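红白那件

我妈走了以后，家里的衣服就一直堆着。不是她那些，她那些姐姐三天就收走了，利落得很，连衣架都带走了。堆着的是我自己的，还有我弟的，还有一些说不清是谁的。袜子、毛巾、枕套、一条我大学时候穿的灰裤子，膝盖那里磨得能透光。全塞在阳台那三个大袋子里，袋口扎着，我每次晾衣服都得侧着身子过去，像过地铁闸机。

七月里我终于下决心要收拾了。说下决心有点夸张，其实是房东打电话来，说要换阳台的窗，叫我把东西挪开。我说好好好，挂了电话又躺了半个钟头。

叠衣服这件事，我是在Evura学的。Evura是我以前上班的洗衣店，开在Annamalai商场的地下一层，旁边是个卖炸香蕉的摊子，所以我们洗出来的衣服，怎么说呢，都有一点甜。老板叫Lakshmi Poduval，个子小小的，叠起衬衫来快得吓人，领子一翻，袖子一折，啪，啪，一件。她教我的时候从来不讲道理，就站在旁边看，看到不顺眼的就伸手过来拆掉，让我重来。我第一天叠了六十件，她拆了大概有一半，下班的时候我手指头都是麻的，回家连筷子都不想拿。

可是她有一句话我记到现在。她说，你别先想着叠，你先把它铺开，看看它是什么。

所以那天下午我就照着做了。我把桌子腾出来，那张大桌子，上面包着一层浅灰色的布面，我平时吃饭写字剪指甲都在上头（对，我知道，别说了）。我把水杯拿走，把账单拿走，拿湿布抹了一遍又拿干布抹了一遍，然后把第一个袋子拖进来，解开，一件一件往外掏。

毛巾最容易，对折再对折，往椅子上一摞就行。枕套也还好。灰裤子我犹豫了一会儿，拿起来对着窗户照了照，还是扔了，扔完又捡回来，心想可以当抹布，后来又扔了。袜子我不想提。袜子这个东西，我洗进去的时候明明都是成双的，我敢发誓。

掏到第二个袋子底下，手碰到一块滑溜溜的料子，我就知道是什么了。真的，还没看见就知道了。我把它拽出来，往桌子右边一丢，没敢铺。

它就那么皱巴巴地趴在那儿，白的一块，红的一块，中间接缝的地方一道白边，夹着细细的红线。
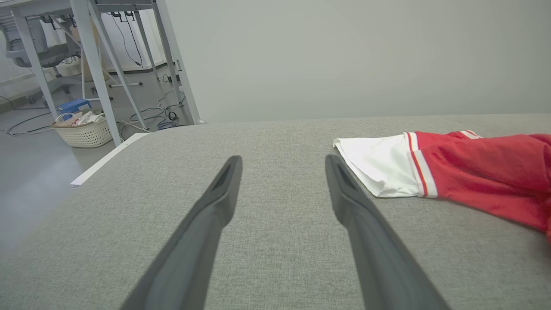

洗的时候要翻过来，水不能烫，不然白的那块要染成粉的，Tharun Iyer在电话里跟我讲，讲得特别急，好像我已经把它扔进开水锅里了一样。他还说千万别用烘干机，那种滑料子一烘就起小泡泡，领口会卷，他自己就毁过一件，到现在他都没跟他哥承认。

我说你慢点，我又没说要洗，我就是问你这件是不是你的。

他那头安静了一下，然后说，不是吧，我那件是全红的。你弟的吧？

我说我弟那件号码在背后，这件我还没翻。

那你翻啊，他说。

我没翻。我说我这边手湿着，回头再说，就把电话挂了。手当然是干的，干得都起皮了，那天光叠毛巾就叠得我手上一层绒。

事情是这样的。那一年夏天他们几个男孩子凑了一支队，名字叫Bondeck，取自Tharun家楼下一个建材招牌，因为他们想了两个礼拜也没想出更好的。衣服是在Arketum订的，一家很小的印衣店，老板收了钱，拖了好久才交货，交来的时候颜色还不一样，有的整身都红，有的拼了白。他们气得要命，说走出去像两支队在互相打，可是钱已经付了，只好穿。我妈倒觉得好看。她说红白相间，喜气，像过年。她还主动揽下了洗衣服的活，全队的，每场踢完，一大包泥巴球衣往我们家阳台上一放，她就蹲在那里用小刷子刷，一边刷一边骂，骂完了煮一锅绿豆汤等他们来喝。

那个夏天他们总共也没赢几场。最惨的一次对面有个孩子好像已经长胡子了，一脚能把球踢过马路。我弟回来坐在门口不肯进屋，我妈就把绿豆汤端到门口去，两个人蹲着喝。我从他们中间跨过去上夜班，还被骂了一句，说我裙子扫到碗了。

后来他们读书的读书，搬家的搬家，衣服有人来拿，有人忘了。我弟去了很远的地方，一年打两次电话，一次祝我生日，一次问我他的疫苗本在哪里。他那件到底带没带走，我还真不知道。

我去厨房倒了杯水，站着喝完，又回来了。桌上还是那样，灰的布面，右边那一团红白。我先把剩下的袜子配了，配出来二十三双，剩一只蓝的，我把它套在手上擦了擦窗台。第三个袋子我也拖了进来，里面全是床单，我一个人叠床单最烦，得用下巴夹着一头，夹得脖子酸。以前都是我和我妈一人扯两个角，走近，走远，走近，像在跳什么很老的舞。她每次都要在最后那一下使劲抖一抖，抖得我这边的角从手里飞出去，然后怪我没拿牢。

床单叠完，天还亮着，炒菜的味道从楼下上来了。

我把椅子拉过来，坐下，把它扯到桌子中间。先铺开，看看它是什么。我用手掌从接缝那里往两边推，白的推平，红的也推平，料子凉凉的，推过去又自己缩回来一点。边上有一个地方脱过线，被人缝回去了，针脚又密又歪，用的是藏青色的线。我们家一直只有藏青色的线，我妈买了一大轴，说什么颜色都能配，其实什么颜色都不配，我校服裙子上就有一道，被同学笑了一个学期。

我还是没翻过来看号码。

电话又响了，还是Tharun。他说他问了他哥，他哥说当年有一件谁都没领，是多印的，放在我妈那儿，我妈说过她要拿来当睡衣。

我说她没穿过啊，我没见她穿过。

他说那我就不知道了。隔了一会儿又说，你记得翻过来洗啊，冷水。

我说知道了，冷水。

晚上房东又来催，问阳台清了没有，我说清了，三个袋子都清了，你叫人来换窗吧。他很吃惊，问我是不是本人。我去阳台接了半盆水，把那件衣服里外翻了个面，按下去，它鼓起来一个大气泡，我又按下去。水有点凉，我蹲在那里等它慢慢吃透，腿麻了也没换姿势。楼下有小孩在拍球，拍一会儿停一会儿，有人喊他上去吃饭，他说再三分钟。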